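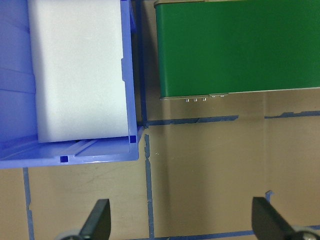 White block in the blue bin, gripper open over the taped table.

Denoditz, 22/02/2023 – I'll come right out with it: we're pausing shipments of our Greco picking arm. A grip fault made some arms let go early, in up to 6 of every 78 picks on our test bench. No one got hurt, thank goodness! If yours is running software 1734, please switch it off and call us at Dorkeck. The free fix should be out in April.

Recent items
Greco arm comes to Floltstead
Dorkeck adds 43 spare parts to its shop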